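Home | Notebooks | Bench 2 | Parts list | Calendar | Log out

Notebook: bimanual table, insertion set
July, entry by Bimla Rastogi
3 comments | shared 2 times

Start 9:10 a.m. Trilok Vishwakarma on the headset for the first block, me on the keyboard. We swapped after lunch.

Goal for the day was to get the new peg and slot board into the collection and come away with a first batch that can go to training without being picked over by hand. Last week's batch on the old board was mostly usable but the operators had all drifted into the same approach path, left hand in from the same side every time, and the policy learned that path and very little else. When we moved the board over by a hand's width it reached for the old spot. So the main change this week is in how we place things before each take.

Placement rule, written out so we stop arguing about it:

The board can be anywhere inside the tape marks on the setup sheet, and it can be turned a little either way. Move it between takes, not during. Loose parts go down in a different arrangement each time. Some should stand up and some should lie on their sides. Do not line them up in the order you plan to use them. Trilok does this without noticing and so do I.

Start pose also varies now. One hand can start low over the board while the other stays up, or both up. We agreed the idle hand should stay open and out of the way of the head camera's view of the target slot. In the old set the idle hand sat right over the hole in a lot of takes, and the labels for those are poor.

Morning block

First takes were slow. The Trustton hand controllers were still on the old mapping for the left side, so the left thumb closed late and the grip came in crooked. I found the old config file still being loaded from the shared folder, renamed it and restarted. Left thumb fine after that. Please do not put the old file back under the same name. If you need it, it is in the archive folder with "old" at the front.

Pinch grasps on the small pieces are the hard part. The fingertips are smooth metal and the pieces are small enough that the operator cannot see the contact through the headset. What worked for Trilok was to come straight down, close until the force reading moves, hold for a beat, then lift. What did not work was sliding in sideways, which tips the piece over. A tipped piece is not a failed take. If you tip it, pick it up from where it fell and carry on. We want those recoveries in the data. We have very few of them because for months everyone hit reset as soon as something fell over.

Things that are a failed take: part leaves the board, the two hands touch, the operator stops for longer than the timeout, or somebody reaches in. Mark it failed and keep the file. Do not delete it. I got asked again why we keep these. The failure detector needs them, and that is a separate model with its own data budget.

Ran 16 takes with the final settings before the break. Two of them failed, both from a hand-to-hand touch when passing a part across. All the others saved cleanly with both wrist streams and the head stream in step. I checked the timestamps on every file and did not just look at the first and last.

Cables

The left arm cable pulls when the elbow goes far forward. It has enough slack on the table but it catches at the edge where it goes down to the rack. Trilok put a strip of felt over the edge and it slides better. We should get a proper guide from Liapis, they had one in the catalog that clamps on. The right side has been fine. Check both before every block anyway and make sure neither one is lying on the board.

Lighting and background

Curtain stays closed behind the table for this whole set. We will open it up and change the background later on, as its own set, so we can tell which change did what. Trilok wanted to mix the two now to save time. I see the point, but the last time we mixed we spent two weeks trying to work out whether the drop came from the background or from the new operator, and never settled it.

Overhead lights at the normal setting. The polished parts of the hands throw glare on some frames when the desk lamp by the monitor is on. Leave the lamp off.

Afternoon block

Me on the headset. I am slower than Trilok and my paths are less tidy, and for this set I think that is fine. Mixed operators was on the list from the review. I had trouble with the depth on the long narrow slot and kept coming down short of it. Moving the chair back helped, since I was leaning and the headset was tracking my lean. Added a line on that to the operator sheet.

The instruction text for each take is now picked by the script from the Funberg list and read out before start. It names one part and one place to put it. Two of the sentences on the list are unclear about which slot is meant when there are two that look alike. I changed them to say "wider" and "narrower" and sent the edit to the others. If you recorded with the older wording, tell me and I will patch the text on those files. No need to record again.

Target for the full set is 2,000 takes. At today's pace that is a long haul. Resets are the slow part, much more than the takes. Trilok is going to see if the Trendar tray can hold a spare set of parts so one person lays out while the other records.

To do

- felt strip is temporary, order the guide
- old mapping file: confirm it is gone from the second machine too
- upload the morning files, afternoon ones still need the pause check
- ask for another operator for the evening block
- wipe fingertips before the first take, they pick up dust

Stopped 5:40 p.m. Arms parked, power off at the rack, headset on charge.

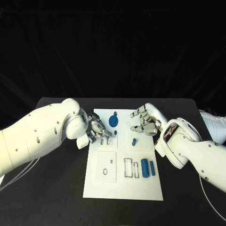 Peg and slot board, left hand down at a small blue piece, right hand open.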